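Search tickets, people, parts
6 min read

Ticket 23 — sandwich cell: tomato pick drifts left, arm quits mid order
Project: Resier (student build, food assembly)
Opened by: Abdelkrim Ezzat
Status: open, partly fixed
Priority: high, demo is in October

Problem

Order runs ok up to the lettuce. Then the tomato pick lands left of where vision says the slice is. Sometimes catches the rim of the slice and drags it, sometimes closes on nothing and the state machine sits in WAIT_GRASP til the watchdog kills it. Got 11 bad runs out of 23 last night. Before we moved the rails it was 2 bad in a whole evening.

Sausage picks fine. Buns fine. Cabbage fine-ish, see below.

What changed since it last worked

- rails and cross-bars taken off for cleaning, put back by eye (my bad)
- new tray
- Medina branch merged into main, the one with the new color thresholds
- gripper pads swapped, old ones were going shiny
- lab laptop updated itself, of course

So five things at once. Yes I know. Taking them one at a time now.

Log

Entry 1. Re-ran hand-eye calibration with the checker board. Residual looks the same as last month's. Camera mount not loose, I pushed on it. Not the camera then, or not only.

Entry 2. Rolled back thresholds to before Medina. Tomato still drifts, same direction, and the purple cabbage mask got WORSE, half the piece drops out where the veins are pale. Put the new thresholds back. Whoever did those did good work, leave them alone.

Entry 3. Old pads back on. No change. New pads on again.

Entry 4. Tried picking a bottle cap from the same spot as the tomato, no food anywhere. Cap picked clean every time. So the position math is ok on bare table?? This one cost me an hour of staring.

Entry 5. Cap INSIDE the tray. Drifts left. Ok. So it's the tray. Or the height of the tray. Old tray was shallower and we hardcoded the floor height in the config (tray_floor_z, look in cell.yaml). Nobody touched it when the tray changed, me included.

Entry 6. Measured new floor with the probe tip, put the number in. Drift mostly gone with the cap. With tomato on lettuce still off, less than before. The ruffles push the slice up and tilt it and the single height value can't know that.

Entry 7. Set everything out again from the layout sheet, both sides, lettuce and tomato in the front of the tray, and did a dry pass with the arm parked.

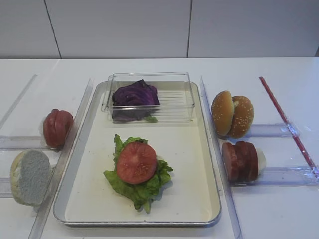
Abdelkrim Ezzat
Build lead, Resier student team

Lettuce edge sits all over the place with this leaf. Tomato on top of it is where the mask centroid comes out fine, nice round blob, seeds don't bother it. It's the z that is wrong. Same story as entry 6.

Other thing I noticed doing this: the rail left of the tray angles along it, the right one goes parallel. Both are supposed to be guides for dropping the tray in the same place. If one is at an angle the tray can sit rotated a little and we would never see it in the logs, the tray pose is assumed square. Need to check against the drawing before anybody tightens anything.

Entry 8. Wrote a small script that reads the tray corners from the image and prints the angle. Rounded corners make it jumpy, so I fit lines to the long sides and ignore the corners. Shiny rim gives double edges, had to blur first. Works most frames. Script is in tools/tray_angle.py, ugly, works, don't judge.

Entry 9. Fed the angle into the tray pose. Tomato runs much better. Did not count them, will do a proper set after this ticket has a reply from the software side.

Entry 10. Clear container at the back. Depth sees straight through it as usual, returns garbage around the walls. Cabbage pick works only becuase we go in from directly above with a fixed approach. If the container shifts we hit the wall. Not this ticket but writing it down so it's somewhere.

Entry 11. Same with the acrylic. Planner doesn't know about the rails or the cross-bars at all, they're not in the collision model. Somebody took them out when planning was slow in spring. Arm path to the right-hand sausage stack goes lower than I like over the bar. Added boxes back for the bars and the red rod. Rod is diagonal so the box is a rotated one, check my quaternion please, I always get those backwards. Planning time went up but you can live with it.

Still open

1. Z for stacked items. Options: read depth at the centroid (noisy on tomato, wet surface), or close on contact using gripper current. I vote current. Zandarar kit has current feedback on the finger motor, we never wired it into the state machine.
2. WAIT_GRASP needs a timeout of its own. Right now an empty close looks the same as a slow close. Should retry once then skip the item and say so on the screen.
3. Left rail, see above.
4. Config: tray_floor_z should not be a number someone has to remember. Put the tray type in the order file and look it up.
5. Sausage stacks, slices stick together and we sometimes get a double. Seperate ticket please, Stustby feeder people may have an answer.

Workaround til then

For anyone who needs the cell this week:

- pull main, not Medina, they are merged now
- check tray_floor_z matches the tray on the table
- push the tray up against the right rail before you start
- run tray_angle.py once, paste the number in cell.yaml
- use flat lettuce leaves for testing if you have them, save the curly ones for when z is fixed
- speed at half until the collision boxes have been reviewed

If the arm stops in WAIT_GRASP: do not reach in and move the slice. Hit pause, jog up, then clear it. The watchdog only kills the order, it does not cut motor power. We had words about this at the last meeting and I still see hands going in.

Replies

Software, Sep 7, 2022: Quaternion was backwards. Fixed on main. Timeout for WAIT_GRASP is easy, will do it first. Is the retry supposed to go to the same x,y or re-run vision?

Abdelkrim: Re-run vision. If the first try dragged the slice the old x,y is no good.

Software: ok. And current threshold for contact on tomato vs bun? One value?

Abdelkrim: No, per item. Bun squashes a lot before current rises, tomato slice hardly at all. I'll log some closes with each and send a file. Give me the field name you want in the item table and I'll fill it in.

Software: contact_ma. Default off, so nothing changes for items you haven't measured.

Abdelkrim: Good. Leave ticket open for the rail. Drawing is on the other laptop, will look tonight — and if the angle is in the drawing then the drawing needs fixing too.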